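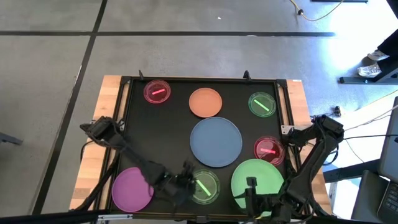 Fig. 1. Glowing sticks in tinted dishes on a black tray.

Print this page | E-mail this page
Search this site: Enter keyword Go

Posted 21/02/2024 by Tamás Lakatos

Unit 2 – Light from chemical reactions

2.1 Definitions
Chemiluminescence is the emission of light by a molecule left in an excited state by a chemical reaction. Fluorescence requires absorbed light. Incandescence depends on temperature and plays no part in this unit.

2.2 The peroxyoxalate system
A light stick of the usual type contains a diaryl oxalate ester, a fluorescent dye and hydrogen peroxide. The peroxide is kept apart in a thin glass vial. Bending the tube breaks the vial and the solutions mix. The ester is oxidized to a high-energy intermediate, which transfers energy to the dye as it decomposes to carbon dioxide. The dye then returns to the ground state and emits a photon.

Color is set by the dye. 9,10-Diphenylanthracene gives blue, 9,10-bis(phenylethynyl)anthracene gives green. A weak base such as sodium salicylate is added as a catalyst.

2.3 Effect of temperature
The rate constant follows the Arrhenius equation,
k = A exp(–Ea/RT)
with T in kelvins. Near 300 K, many reactions double in rate for a rise of some 10 K. A warmer stick is brighter and fades sooner – the supply of ester is fixed.

2.4 Problems
(a) Ea = 50 kJ/mol. Find the ratio of k at 300 K to k at 285 K, a difference of 15 K.
(b) Initial intensity falls by half every 20 minutes. Assuming first-order decay, find k in reciprocal seconds.
(c) Sketch intensity against time for one stick in ice water and one in warm water, on the same axes.

Solutions to Unit 1 are in the Vass folder. Unit 3 covers quantum yield and should be read before the April lab.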